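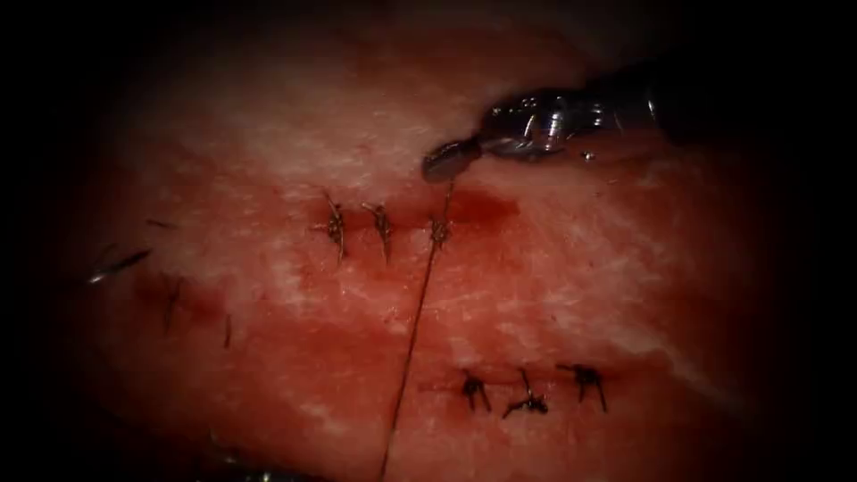 Interrupted stitches along a cut in the Wurka sheet, dark thread.

Wurka Tissue Sheet for Suture Practice
Skuvwood item 1817
Sold in packs of 2
Page checked May 15, 2026

Wurka calls this sheet "true to surgery." We'd be careful with that. It is a moist, mottled piece of tissue for practicing cuts and knots, and it does that job well enough that we keep selling it. How close it comes to a living patient is a claim we can't test, and the maker's brochure doesn't say who did.

The color varies over the surface, with red areas and pale streaks. Expect glare too. Under a strong light the wet surface throws back bright patches, and a fine tan thread is easy to lose there. Green shows up better. If your lamp can be turned down, turn it down before blaming the thread.

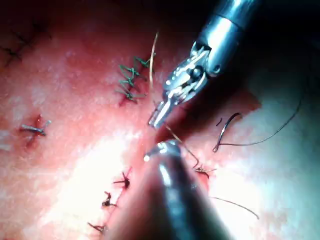 Thread

None is included. Wurka recommends Nowicki thread and prints "matched for tissue" on the box -- we asked what was matched and got a sales sheet back. Any suture thread you already train with should do. Short interrupted stitches are the usual exercise, and several rows will fit on one sheet if you keep the tails trimmed. Long tails from one row get in the way of the next.
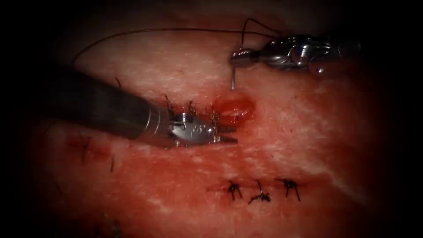
One training lab wrote to us in August that the sheet was good for knot work but that the second pack had felt softer than the first, and they wanted that mentioned. They also thought the price was high for something you throw away. We passed the first point on to Wurka and are still waiting. On the second we tend to agree.

Leave space between rows. Open cuts pull at the stitches beside them, and a tidy closed seam tells you more about your spacing than a crowded one. 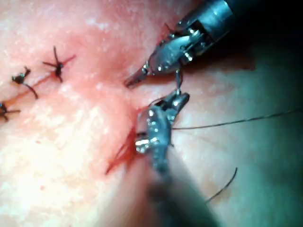 Storage and ordering

Keep sealed and chilled. Once opened, use the same day. The Dondon tray (item 1001) holds one sheet flat and is sold separately; a plain shallow tray also works. Opened packs can't be returned.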